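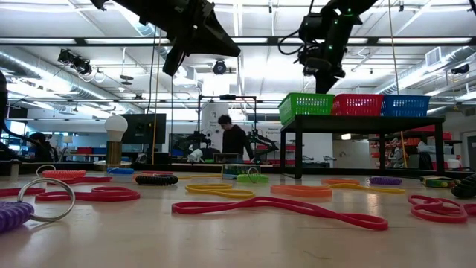

## Student robotics club takes on the rubber band problem

Members of the Bellis Robotics Club at Graten College will show their two-armed sorting project at the college open evening in January, from 6 pm.

The club has 22 members. Their task this year is to get a pair of robot arms to pick rubber loops, bands and coiled cords off a wooden tabletop and sort them by colour.

"Soft things are hard to grip because they never lie the same way twice," said club leader Carys Gwilliam. "The students have logged 906 attempts so far and they argue over most of them."

The project is paid for by a £600 grant from Rilora. Entry is free and there are 65 places. Book at the college reception.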